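Steamed buns on a weekday evening, with the small electric steamer

In my mother's kitchen there was always a very big aluminium pot with three levels, and steam was a thing for holidays. You needed the whole stove, and you needed an aunt. When I moved to Canada I thought I would not make buns again, because I have only one good burner and a cupboard that is already full. For a few years I bought them frozen. They are all right, but the skin is often tough on the bottom and the filling is too sweet for me.

Then in February my friend Young-sook Seok moved to a smaller flat and gave away many kitchen things, and I came home on the bus with an electric steamer pot on my knees. It has a light coloured base and a steel tray with small holes which sits on top, and a glass lid. I was a little suspicious of it. I thought it would be good for one sweet potato. Now I use it two or three times in a week, and I want to write down how I do the buns, partly for my cousin Dong-hyun Koo who keeps asking me by message and then loses the message.

First the dough. I use plain flour, a bit of sugar, dry yeast, a spoon of oil and lukewarm water. I don't give exact grams here because my flour and your flour are different, and in winter the flour in my kitchen is so dry that it drinks more water than the recipe says. What I look for is a dough that is soft like an earlobe. This is what my mother said and I never found a better way to say it in English. If it sticks to the bowl, it is too wet. If it shows cracks when I roll it in a ball, it is too dry, and it will have the same cracks after steaming.

I knead it for a long time by hand. I do it while listening to the radio, and when the hourly news is finished the dough is usually finished too. Then it rests in a bowl with a plate on top until it is double. In my flat in winter this takes almost 90 minutes, near the heater. In summer it is much quicker and I have to watch it, because a dough that stays too long becomes sour and the buns fall flat.

For the filling I make red bean most of the time. My neighbour Ruan Chauke prefers them with pork and spring onion, and he is correct that this is a better supper, but the bean ones are better the next morning with coffee. Whatever you use, it must be cold when you put it inside. Warm filling makes the dough slippery and it will not close. I learned this with a full tray of open buns and bean paste running through the holes, and it took me a whole evening to clean them with a toothpick.

When the buns are shaped, with the closed side down, I leave them to rest again on a plate while I prepare the steamer. Please don't skip this second rest. I skipped it many times as I was hungry, and the buns came out small and heavy, like something for throwing. After the rest they should feel light when you lift one. If you press softly with a finger, the dough comes back slowly.
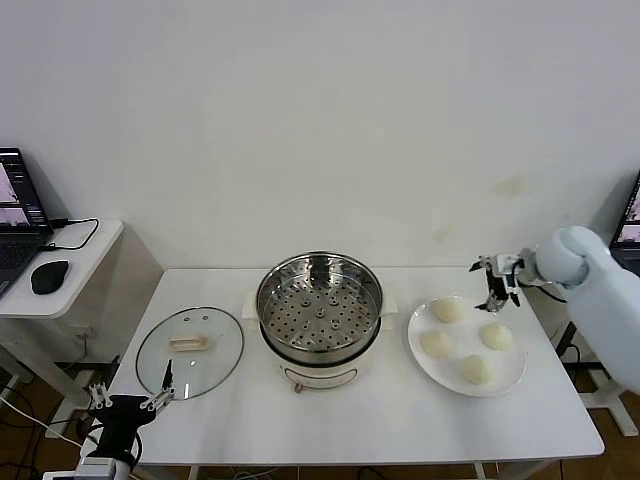

I should say something about the space between the buns, because this was my biggest mistake in the beginning. They grow more than you think. On the plate they look polite and far from each other, and in the steamer they become one big cloud that you must tear apart. For a small tray like mine I prefer to steam fewer and do another round. The second batch waits in a cool place under a tea towel, otherwise the skin gets dry and it wrinkles.

Under each bun I put a square of baking paper. My mother used cabbage leaves, which give a nice smell, but then you have to eat a lot of cabbage that week. Some people oil the tray directly. I tried it and it works for the first round, but in the second round they stick, and the bottom stays behind when you lift the bun.

Water goes in the base, and there should be enough that it will not boil dry, but it must not touch the tray. I start with cold water. There is a big discussion about this on the internet. Seung-woo Oh, who cooks much more seriously than I do, says the water must be boiling first, and his buns are beautiful, so perhaps you should listen to him. With cold water I find that the dough gets a bit of extra time to rise while everything is heating up, and I am less afraid for my fingers.

After the steam comes strongly, I count 7 minutes for little ones and more for the ones with pork. Then I switch it off and I do nothing. This is the difficult part! If you lift the lid immediately, the cold air hits the buns and the surface sinks and looks like an old apple. I wait a few minutes, then I open the lid only a finger wide, and wait again. When I do take it off, I turn it quickly to one side so the drops of water do not fall on the buns. A wet spot on the skin turns yellowish and gummy. You can also tie a cloth around the inside of the lid, as people do with the big pots, but I never manage to make it stay.

One more thing about the place where you put the steamer. Mine was first on the counter under the upper cupboards, and after some weeks the bottom of the cupboard door started to swell from the steam. Now I carry it to the table, in the open, and I put a folded cloth below to protect the surface and catch the drips. The cord should go to the back where nobody's sleeve can catch it.

Cleaning is easy if you do it the same evening. The tray goes in hot water with a drop of soap, and I run a soft brush over the holes from both sides. For the white marks in the base I boil water with a little vinegar, leave it to cool and wipe it. My tap water is hard, so I do it every month.

Leftover buns I freeze as soon as they are cool, first separate on a tray and later together in a bag. They go back in the steamer directly from the freezer, no need to thaw. The microwave also works with a wet paper towel on top, but you have to eat fast, because in a few minutes they are like rubber.

Next I want to try a pumpkin dough, which my colleague Ye-rin Ra brought to work in the fall. She promised me the recipe, and I already have half a pumpkin in the freezer.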